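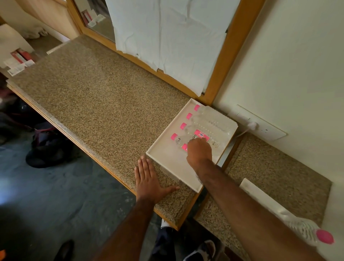

Reuse of the Zisholm barracks: project report

1. Site

The Zisholm barracks closed in March and cover 11 hectares. The survey recorded 20 blocks, 10 of them fit for conversion to housing.

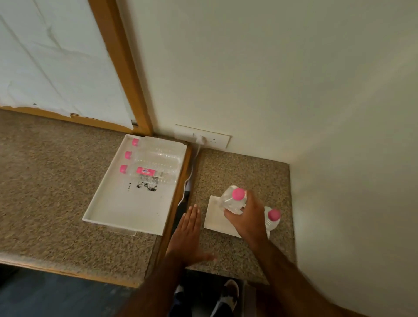

Benedikt Rüegg objected that the access road had been left out of the costs. It has now been added.

2. Options

Option A (Grabner) keeps the ten sound blocks. Option B clears the site

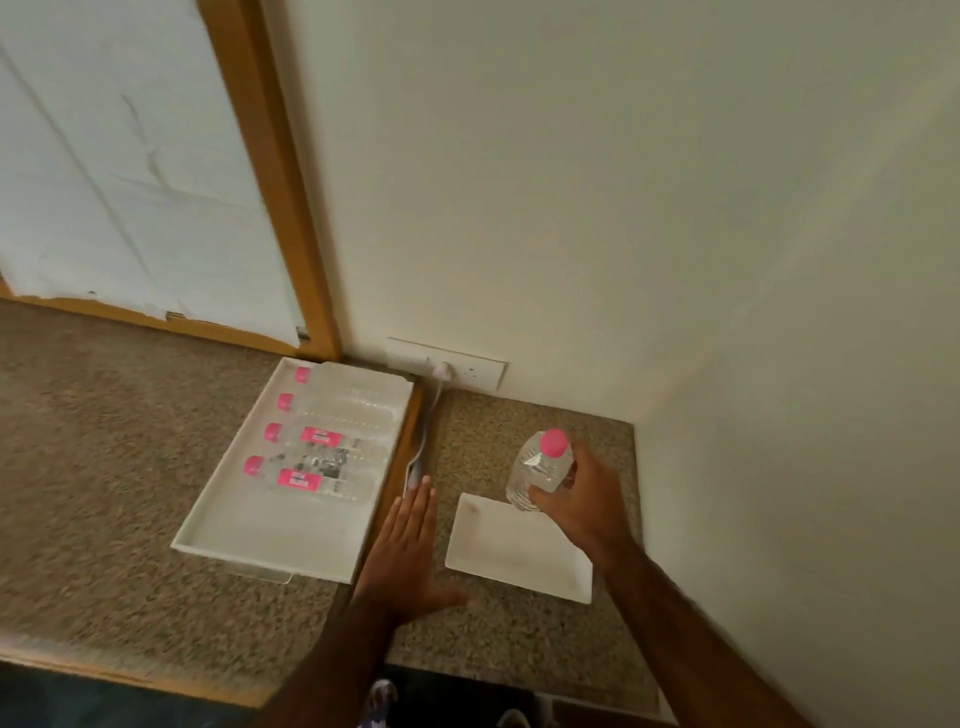
and allows 1,008 new flats, with a second junction at Trakach.
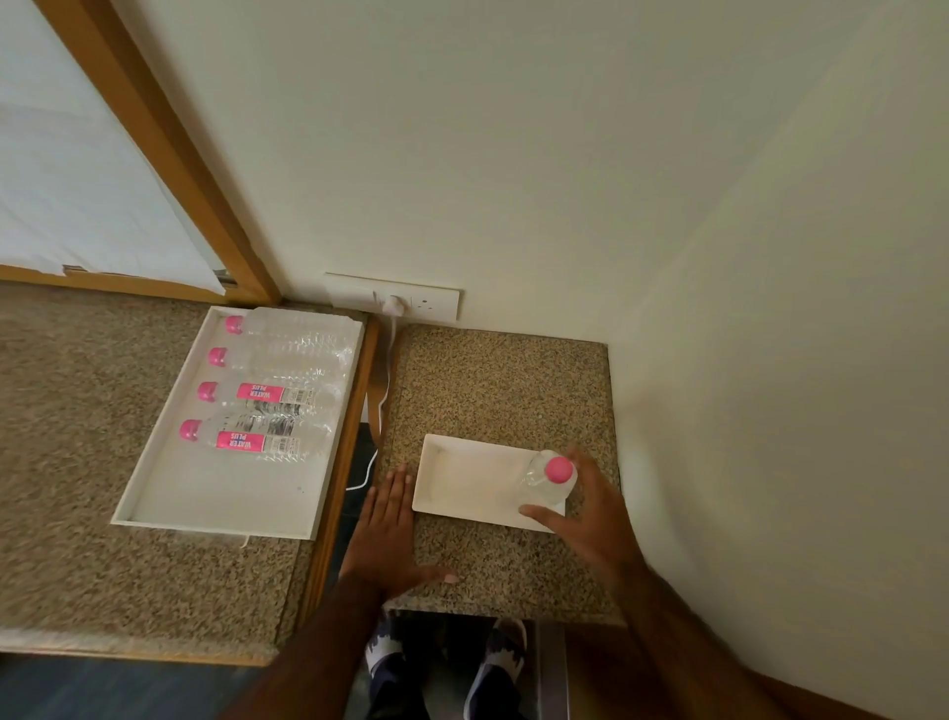
3. Further work

Drainage was not modelled.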